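Visit report: manipulation software group, Bromotix, Bercombe
November 30, 2019

The group at Bromotix opened its software bench to outside integrators for one afternoon. Tomomi Onishi, who maintains the planner, gave the tour. Most of it concerned tabletop pick and place with kitchen items and toy food, and the code that decides which grasp to try first.
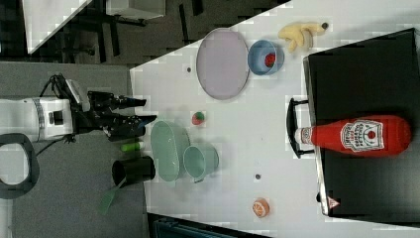 Perception and planning run as separate processes and exchange a single scene message. Each object carries a pose, a class label and a confidence value. Below a set confidence the planner requests another view before it commits to a path. Onishi said the threshold is still tuned by hand - a known weak point.

Grasp candidates are scored in two stages. A geometric filter removes anything that collides with the table or a neighboring object. The remainder go to a learned ranker, trained on 236 logged sessions. Round fruit scores well. Thin handles and open rims do not, and Wellington Damasceno is rewriting the filter for those.

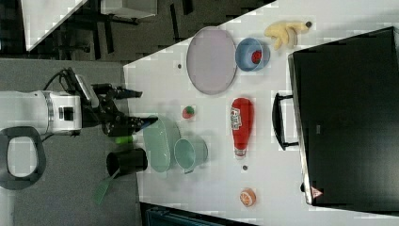 Logging was the most useful part for our purposes. Every plan is stored with the scene message that produced it, so a rejected path can be replayed offline against a newer planner build. Replay runs roughly 8 times faster than the arm. The viewer, called Torton, shows joint limits and collision margins on one timeline. It does not yet show gripper force. 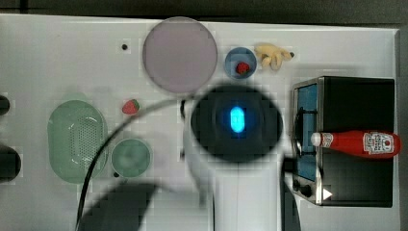
The tabletop from overhead, with the arm between the plate and the toaster oven.

Camera calibration is checked by script at the start of each shift and takes 9 minutes. Hanne Pelkonen expects a release of the replay tool in February. We have asked for the message format before then.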